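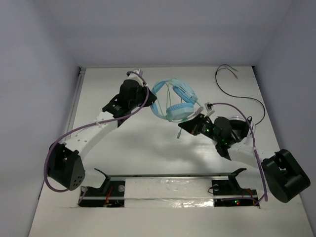 Stornetti Gretgate two-arm teaching kit: review

4 December 2024

I have owned the Gretgate since June, long enough to stop being polite about it. You get a pair of leader arms to hold and a pair of follower arms that copy you, and the idea is that you do a chore enough times for the software to pick it up. My chore is headphones. The quick start guide suggests a foam block, which should have told me something.

Two arms are plenty for a headband. The cord is another matter. It goes wherever it likes, and steering a gripper toward a thin green plug by remote control made me feel like a toddler in ski gloves. My best session gave me 12 demos worth keeping. The kit can store up to 604, so there's room for me to improve.

Lag is low and the leader handles are comfortable. The trigger springs are too stiff, and after an hour my thumbs had opinions. The Isel recording app is fine once you find the delete button, hidden 3 menus down, and you will need it a lot.

I tried the Soriano kit first. Smoother joints, terrible manual, went back in 2 weeks. I'm keeping this one.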